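Tips from the arm bench, part whatever we're up to now. Kenji Doucet and I have been building a small desktop arm since March, partly in my back room and partly at the shared workshop, and I keep a running list of the daft little things that have saved us time. Most of them cost pennies. Some of them cost me a servo first.

## Cables

Leave more slack at the wrist than you think you need, then leave a bit more. Our first camera cable was lovely and neat, cable-tied all the way down the forearm, and the first time the wrist rolled right over it yanked the plug clean out of the lens board. Now I let it hang in a loose loop and only tie it at the elbow. Looks scruffy, works a treat.

If you're using those little Rolberg stick-on clips, wipe the plastic with meths before you stick them. Mine kept pinging off during the night and I'd find them on the carpet.

## Printed brackets

Print the camera bracket in white or some other pale colour if the rest of your arm is black (ours is, all of it, like a sulky beetle). You can see at a glance if it's shifted. I put a pencil tick across the join between bracket and body, so if the two halves of the tick don't meet any more, I know somebody's knocked it.

Go for 22 mm of reach on the lens arm if your jaws are about our size. Mine was shorter to begin with and all I got was a splendid view of knuckle.

And do the bolts up twice! Once when you fit them, and again after the first half hour of running. Printed plastic settles. I use the cheap Pevamex nylon washers under the heads, which spread the load nicely and stop the plate getting chewed.

## Practising on pencils

We started out with wooden cubes because everyone does, and got bored by teatime. Pencils are much better practice. They're thin, they roll, they lie across each other, and you've probably got a drawer full. A desk organiser makes a good target too, as the compartments give you an easy one and a hard one.

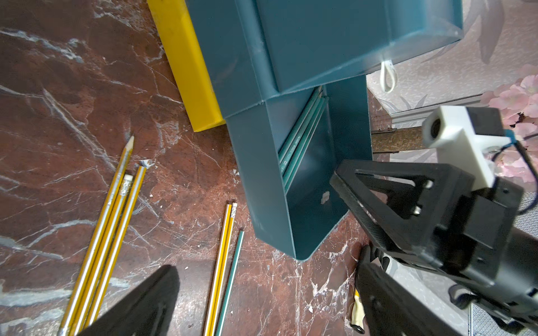
*Pencil practice on the marble: yellow and green on the loose, four greens already in the pot.*

A few things I've picked up from doing this far too many evenings running:

- Mix sharp ones and blunt ones. The arm ought to cope with either, and the blunt ones do less damage when it drops them.
- Have some with the rubber end facing up and some with the point. The metal collar is slippery and our pads lose it if they close there, so I aim for the middle of the shaft.
- Shiny surfaces are harder than matt ones. Polished marble throws the lamp straight back at the lens, so move the lamp to one side before you start fiddling with the exposure.
- Brush the crumbs up between goes. Broken leads and bits of rubber get into the pads and then nothing grips.

Kenji logs every attempt in a spreadsheet and got to 516 before I managed to get him to stop for a cup of tea. I had said we'd call it a day at 500.

## Gripper pads

Smooth pads are hopeless on lacquered pencils. Texture helps enormously. We've tried rubber mat offcuts, bicycle inner tube and the Daliritz grip sheet, and I'd go with the grip sheet if you can get it, inner tube if you can't. Cut it a shade oversize, glue it, leave it overnight under a tin of beans, then trim it with a fresh blade. An old blade drags and lifts the corner.

Don't use superglue if you plan on changing them. Ask me how I know. Contact adhesive peels off with a thumbnail and a bit of swearing.

## Odds and ends

Keep the little bolts in an egg box, one dimple per size, and write the size in the lid.

Set the closing force low and creep it up. I set ours to 3 on the Achterberg controller, which holds a pencil and won't crack it. Cyprian Bednarek runs his higher and gets through a lot of pencils.

Next on the list is a quieter power supply, as the fan on this one can be heard from the landing.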